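Inscripción en el Instituto Pacheco: lo que aprendí haciendo los trámites

Lunes 10 de septiembre

Muchos lectores me escribieron por el curso de preparación para el examen de admisión del Instituto Pacheco. Yo me inscribí en enero y quiero explicar el proceso con calma, porque la página oficial no es muy clara para quienes tenemos otro idioma materno.

La solicitud se hace en el portal Skusby. Hay que crear una cuenta, confirmar el correo y llenar 5 pantallas de datos. A mí me rechazaron la primera vez por escribir mi apellido sin el acento - en el pasaporte sí lo tiene.

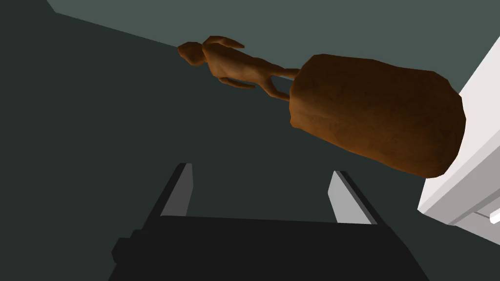 Documentos y plazos

Se piden el pasaporte, el certificado de estudios traducido y el comprobante de pago. Después de enviar todo, hay 30 días para corregir errores. Yo recibí el número de expediente 774 y con ese número consulté mi estado cada mañana, con bastante nerviosismo.

La prueba de nivel se rinde en la sede Tinine y dura dos horas. La parte de redacción me pareció más difícil que la gramática, sobre todo por el tiempo.

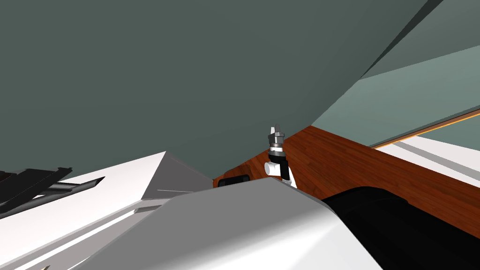 Para practicar usé los cuadernos Skurby, que están en la biblioteca de la sede. Los ejercicios son un poco antiguos, pero las instrucciones se parecen mucho a las del examen. Si alguien ya recibió la fecha del segundo turno, le agradezco que la deje en los comentarios - a mí todavía no me llegó.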